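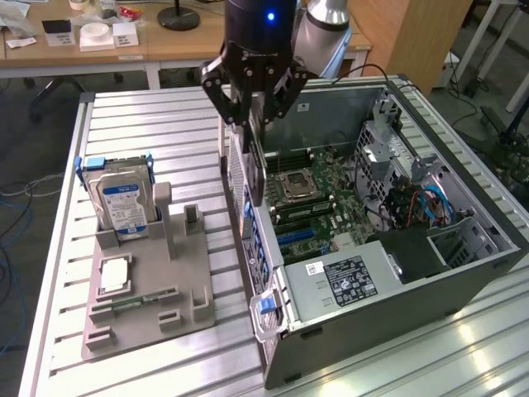
Open tower on its side, green motherboard, memory slots above and below the CPU socket

Is it worth opening up an older tower to add memory, or should I leave it alone?
Posted by Rangi Halliday

Hello everyone, and thank you in advance for reading, I do tend to go on a bit. I keep the membership records and the newsletter for our walking club here in Birasholm, and all of it lives on a secondhand desktop tower that I bought from a little shop called Teltano a few years back. It was a lovely machine for the first couple of years. Lately it has gotten terribly slow. If I have the newsletter open and a few browser tabs going, I can go make a cup of tea and come back before it has caught up with me.

My nephew says "just put more RAM in it" and then goes back to his phone. The seller's sheet says 8 GB, and it has an ordinary hard drive, no SSD. There are 986 names in the membership file (we never delete anybody, which is another conversation) and 566 photos in the newsletter folder. Could that be the trouble? I have never opened a computer in my life and I'm a little nervous of breaking it, but I'm willing to learn if someone will be patient with me. I'd like to keep it under $100 if I can.

Ravindran Pisharody
Hi Rangi, what a nice thing to be doing for your club! Please don't worry about the names or the photos, a file of that size is nothing to a computer, even an elderly one. I'd look at two other things first.

Before you buy anything, wait until it is being slow and press Ctrl, Shift and Esc together. That brings up Task Manager (you may have to click "More details"), and then you want the Performance tab. Look at Memory and Disk. If Disk is sitting at 100 percent and Memory still has plenty of room, more RAM won't do a great deal for you and an SSD will feel like a new computer. If Memory is nearly full, then yes, your nephew is right, bless him. On my mother's old machine it was the disk, and I'd already bought the memory by then, so learn from me!

If it does come down to memory, shut the computer down properly, switch it off at the back, unplug everything and lay it on its side on a table with the side panel off. Touch a bare metal part of the case before you reach in. The memory slots are the long narrow ones near the processor, with a clip at one or both ends. Read the label on a stick you already have and write down the type (DDR3 or DDR4, they won't swap) and the speed. Your motherboard manual will say which slots to fill first, and some boards are quite particular about it. Each stick has a notch so it only goes in one way. Press evenly until the clips close. It takes more of a push than you'd expect, and the first time I did it I was sure I'd snapped something.

And please copy the membership file onto a USB stick before any of this. Do that tonight, even if you never open the case.

Won
ssd. had the same thing with mine, night and day. clone the old drive over or do a fresh install, fresh is better

Maduneo
I agree with Ravindran about checking first. One small thing to add, while the side is off have a look at the fans for dust. Mine had a proper little sweater of it in there. Hold the blades still with a finger and use short bursts of canned air, outdoors if the weather's nice. It won't fix a slow hard drive, but mine got a good deal quieter. Also check which programs start up with Windows, that's in Task Manager too, and I found three printer helpers for a printer I gave away. Let us know what the Disk number says, Rangi!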